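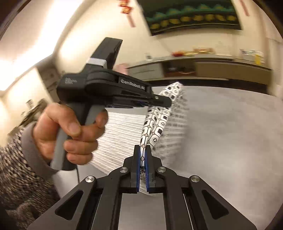

Patterned strip held at its lower end between blue pads.

Kershaw County Office of Information Services
Records and Permits Portal Working Group
Minutes of the regular meeting, 18 Aug 2020

Present: Phyllis Heywood (chair), representatives of the Clerk's office, Assessor's office, Building and Permits, Public Works, and the help desk. Two staff from Renano joined by phone for items 3 through 5.
Absent with notice: Parks.

The chair opened the meeting at 9:05 a.m.

1. Minutes of the previous meeting
Approved with one correction. Under "Hosting," the contract end date should have been given as the end of the fiscal year. The Clerk's representative asked that the corrected version replace the one on the intranet. Help desk to do this.

2. Matters arising
The old permit search page has been redirected to the new portal. Public Works still has a link to the old page on its road closures notice. They will change it this week.
The request for a second test account for the Assessor's office was filled.
The question of who answers messages sent through the general contact form was left open last time and is taken up under item 6.

3. Records migration
Renano reported on the move of scanned permit files from the old Humar system. The first batch was set at 2,000 files. Of these, 1,703 loaded with no errors. The rest were held back by the import tool, mostly for a missing parcel number or a parcel number in the pre-merger format. A smaller group had two permit numbers on one scan.
Building and Permits said the old format can be matched against the Assessor's lookup table, and that this was done by hand for a records request last year. The Assessor's office confirmed the table is still kept up. Renano asked for it as a plain comma-separated file and not as a spreadsheet with merged headings.
Files with two permit numbers will need a person to look at them. Building and Permits wants to keep both numbers searchable. Renano said the record layout allows only one primary number, but a second can go in the "related permit" field, and that field is already indexed.
Agreed: the held files are to be cleared before another batch is started. The second batch will also be 2,000 files.
Public Works asked whether drawings larger than letter size are included. They are not in the first two batches. The chair asked that this be stated on the portal's help page so residents do not think the drawings have been lost.

4. Sign-in and passwords
The help desk logged more calls on password resets than on any other portal subject. The main trouble is that the reset message goes to the junk folder with certain mail providers. Renano has changed the sending address to one on the county domain and asked for a mail record to be added on our side. The help desk has the text of the record and will put in the change request.
The reset link now expires after one hour. The Clerk's representative thought this too short for people who use a library computer and may not see their mail until the next day. Renano can set it to 24 hours. There was some discussion of whether that is too loose. The group settled on four hours, to be looked at again after a month.
Contractors with several employees are sharing one sign-in. Building and Permits does not object for now but would like company accounts in the next release. Renano to send a price.

5. Accessibility review
Monard sent its written review of the public pages. It lists 7 issues to be fixed before the November release. The chair went through them in order. Most concern form labels that a screen reader does not pick up, and the date picker on the inspection request page, which cannot be used from the keyboard alone.
Renano accepted all of the findings except the one on color contrast in the page footer, where the colors were supplied by the county. Ms. Heywood said she would take the footer color to the communications office and did not expect any difficulty.
Monard also suggested that scanned files be run through text recognition. Renano said this is possible but not in the current scope, and that quality would be poor on older carbon copies. Building and Permits offered a sample of files from different decades for a trial. No cost for the trial. Results to come back to this group before any decision on the full set.

The Renano staff left the call at 10:10 a.m.

6. Contact form
Messages sent through the general contact form now go to a shared mailbox with no assigned reader. The help desk has been checking it when time allows. The oldest unanswered message was a question on fence permits.
The Assessor's representative proposed adding a drop-down list so that the sender picks a department. Public Works was concerned that people will pick wrong and the message will bounce from office to office. After discussion it was agreed to add the list with an "I'm not sure" choice that goes to the Clerk's front counter. The Clerk's representative accepted this on a trial basis and wants the number of such messages reported each month.
An automatic reply will be added giving the office phone numbers. It will not promise an answer within a set time.

7. Staff training
Front counter staff at the Clerk's office and Building and Permits have had the short session. Assessor's staff have not. The help desk will hold one more session by video and record it. The printed quick guide still shows the old menu names and should not be handed out until page 2 is redone.

8. Other business
Public Works asked whether road closure notices could be posted through the portal. The chair said this belongs with the main website group and will pass it along.
The Clerk's representative noted that the portal shows the county holiday schedule for last year. Help desk to correct.

Action items
Help desk: replace corrected minutes; submit mail record change; update holiday schedule; schedule training session; redo page 2 of the quick guide.
Assessor's office: send parcel lookup table to Renano.
Building and Permits: review files with two permit numbers; pull sample for text recognition trial.
Public Works: fix link on road closures notice.
Renano: clear held files; set reset link to four hours; price for company accounts; note on large drawings for help page; contact form changes.
P. Heywood: footer color; road closure notices to website group.

The meeting adjourned at 10:40 a.m. Next meeting at the call of the chair.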